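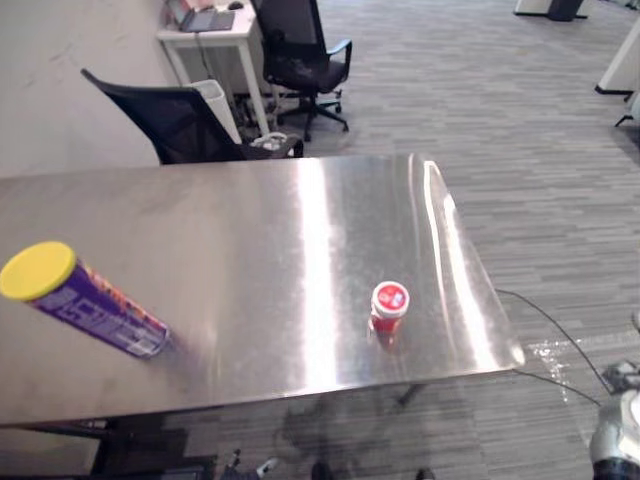

I run a small import business out of two rented bays in Costcombe, and for most of September I have been reading about de minimis rules. I did not plan to become a person who reads about de minimis rules. I sell kitchen drawer hardware, mostly slides and hinges, and a few lines of cabinet pulls that do better than they should. But the rules changed how I buy and what I charge, and a few customers have asked me to explain why a replacement part that used to ship free now doesn't. So I am writing it up once and I'll send people the link.

De minimis is the dollar amount under which a package can come into the country without duty and without a full customs entry. For a long time the threshold was high enough that a small order from an overseas factory came in like regular mail. If I needed a few sample hinges, I paid for the hinges and the postage, and they showed up. The paperwork was a form stuck to the outside of the box.

I never used it for stock. My stock comes in by container or by pallet, with a formal entry and a customs broker and a bond, and I have always paid duty on it. I mention this because some people hear "importer" and assume I was getting everything in free. I wasn't. What I used the small package rule for was samples, warranty parts, and filling a gap when a shipment came up short.

The gap filling was worth more than I realized. Say a pallet of soft-close slides arrives and one carton has all left-hand pieces. The factory would mail me a box of right-hand ones and I would have them in a week and a half. Now that same box needs to be classified, and somebody has to pay duty on it, and the carrier adds a handling fee on top. The last one I brought in that way was a small carton, and the fee was bigger than the duty. I could live with the duty. The fee is what made me change what I do.

Classification is the part I want to spend some time on, as it seems to be the least understood. Everything that comes into the country has a number from the tariff schedule. The number decides the rate. You would think a drawer slide is a drawer slide, but it can be looked at as a furniture fitting, or a part of furniture, or an article of steel, and those live in different places in the book. My broker settled mine years ago and I have the letter in a binder. When the carrier does it for a small package, they go by whatever the factory typed on the invoice. One factory typed "metal goods." I got charged a rate I had never seen before and spent a morning on the phone about it.

I did get that one corrected. It took 6 calls and a written protest, and the refund was less than what my time was worth. I would still do it again, mostly because I don't want a wrong number sitting in a file with my name on it.

If you buy in small amounts from overseas for a business, my advice is to tell your supplier exactly what to put on the invoice. Give them the number. Give them the description in plain words, with the material and what the thing is used for. Ask for the country of origin to be written out. Don't assume that they know, and don't assume that the country they ship from is the country of origin, which tripped me up with a line of pulls that were cast in one place and plated and packed in another.

That brings me to the steel and metal side. Besides the ordinary duty there can be extra tariffs stacked on, and those depend on what the product is made of as well as where it comes from. For some items you are supposed to declare the value of the metal separately from the value of the whole item. A hinge is nearly all metal, so that's simple enough. A soft-close slide has a plastic damper in it, some rubber, grease, and a little spring. What is the metal worth? My supplier sent me a breakdown that I think was a guess. My broker asked for a better one. We went back and forth until I had something signed, and that cost me a container sitting at the port for several days longer than I had budgeted for.

I looked at software for this. I tried Dredex, which a guy at a trade counter had recommended, and it did a decent job of suggesting tariff numbers from a description. It also suggested a wrong one for my corner brackets with complete confidence. I would use it as a starting point and then check. I also had a trial of Statetti, which is more for tracking what duty you have paid by product over time. That one I kept. Seeing the landed cost of each item on one screen made me drop some items I had been carrying out of habit. One finish of cup pull had been losing me money on every sale since spring and I hadn't noticed.

Now to pricing, which is what most of you wrote in about.

I carry 534 separate items in the catalog. I went through them one at a time over several evenings and reset the price on 154 of them. The rest stayed where they were, either because I had bought the stock before the rates moved or because they are made here. I didn't do a flat increase across the board. A flat increase would have been faster, and a couple of my competitors did it that way, but it would have meant charging more for domestic goods whose cost had not changed. I didn't feel right about that.

For the items that went up, I raised them by what it costs me and no more. I know that every business says this. I can't prove it to you short of posting my invoices, and my suppliers would not like that.

The order minimum for free shipping is now 400 dollars for trade accounts. It was lower before. The retail minimum hasn't changed.

Replacement parts are the other thing. I used to send out a replacement damper or screw pack for nothing, even past the warranty, because the factory would send me a handful for nothing. I now have to order those in bulk with the main shipments and pay duty on them like anything else. Under warranty they are still free. Past warranty there is a small charge, and shipping is on you. If your slide is one of the Asante series, I bought out a domestic distributor's leftover parts, so those are still free until the bins run out.

Several people have asked me if I'm for or against all this. I don't have a clean answer. I have seen what came in under the old rule. Some of the hinges sold direct to homeowners in little padded envelopes were junk, with load ratings that somebody made up, and those sellers paid nothing while I paid duty and a broker and a bond. I complained about that for years, and I'm not going to pretend that I didn't. In that sense the change leveled something out.

On the other hand, I don't see a domestic factory starting up to make a soft-close undermount slide at the price a cabinet shop can pay. I have called around. There is one that makes a very good heavy-duty slide, and I carry it, and it costs more than double. For a commercial job that's fine. For somebody redoing a rental kitchen it isn't going to happen, so they will buy the imported one and pay the duty through me.

What I would like most is for the rules to sit still. I place orders four to five months before they land. When I sign a purchase order I am guessing at the rate on the day the ship arrives. If I guess low I lose money, and if I guess high I lose the sale to somebody who guessed lower. A rate that is bad but steady is something I can plan around. I wrote to my representative's office to say this and got a form letter back on a different trade topic. I wrote again. Their local office holds open hours on Wednesday mornings and I may go in with a box of hinges and see if it's easier to explain in person.

A few practical points, for those who buy from me and for anyone in the same line.

Quotes are good for thirty days now. If you have an older quote from me, send it over and I will tell you whether it still holds. Most do.

If you run a shop and can forecast what you need for the winter, even loosely, send me that too. I can combine it with my own order and the brokerage gets spread over more cartons. Two shops in town did this last time and it saved them enough to be worth the email.

If you import on your own, keep your records. The rule is five years from the date of entry for most of it. I keep the invoice, packing list, entry summary and proof of payment together by shipment, on paper and scanned. When I had to protest that bad classification, it helped that I could find the earlier entries for the same product within a few minutes.

And read your entry summaries when the broker sends them. I used to file them without looking. I found two where the quantity had been entered in the wrong unit, kilograms where it should have been pieces, and both of them had to be amended.

The updated price list is posted on the order page. The printed one is at the counter, and the staining on the first few copies is toner and wipes off. I'm still waiting on costs for the matte black bin pulls, so those are marked "call" for now.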